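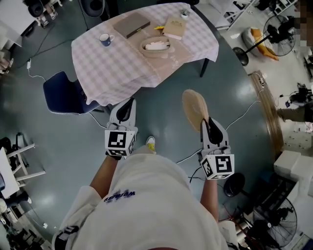
## Traltus table setting hire – long table set

A full table setting for lunches, fetes, christenings and hall dinners. The set is hired by the weekend or by the week and comes packed in cartons that fit in the back of a station wagon. Tables and chairs are not part of it. If you need those, ask for the Henare trestle list when you book.

Each set covers 18 places:

- checked or plain tablecloths, to suit rectangular tables
- round woven placemats
- dinner plates, side plates and bowls
- knives, forks, dessert spoons and teaspoons
- water glasses
- two serving platters and a bread board
- braided cord for tying napkins or menus

Tablecloth colours are pink and white, navy and white, or plain cream. Tell us your table length when you book, and measure the drop as well. We allow a hand's width over the edge unless you ask for more.

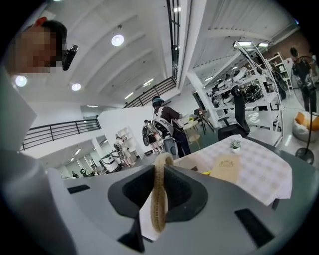

*Braided cord in beige.*

### Cord and trims

Cord is supplied in cut lengths. It can be knotted, but please don't glue it or use hot wax near it. Extra lengths are sold by the metre and are yours to keep. We also carry Bovel napkin rings in grey and white, charged separately.

### Cleaning and return

Plates and glasses go back scraped and rinsed. We do the proper wash here. Shake out the tablecloths and fold them dry if you can – a damp cloth left in a closed carton over a long weekend will mark, and we charge for marks that don't come out.

Placemats should be wiped with a cloth that is barely wet and left flat until dry. Don't put them through a dishwasher or hang them

over a line, as the rims pull out of round. 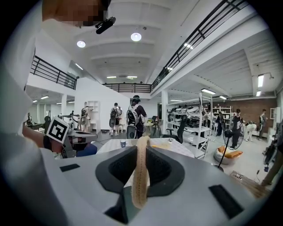

Stack them in the same carton they came in, with the lid tape folded under. Cutlery rolls are labelled by type, and it saves a recount if each roll comes back with what the label says.

### Rates

| Hire | Price |
|---|---|
| Weekend | $227 |
| 7 days | $310 |
| Refundable bond | $800 |

The bond is returned once the set has been checked in. Breakages are taken from it at replacement cost, and the price list is in the lid of the first carton.

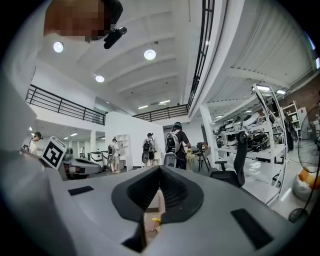

*Tan cardboard, close up.*

### Pick-up and bookings

Pick-up is from the Tredholm Road counter between 9 am and 4 pm. Delivery can be quoted by suburb. November and December book out early, so ring ahead for those months and ask for Vilja Manninen. For two or more sets on the same date, speak to Unai Llorente about stock.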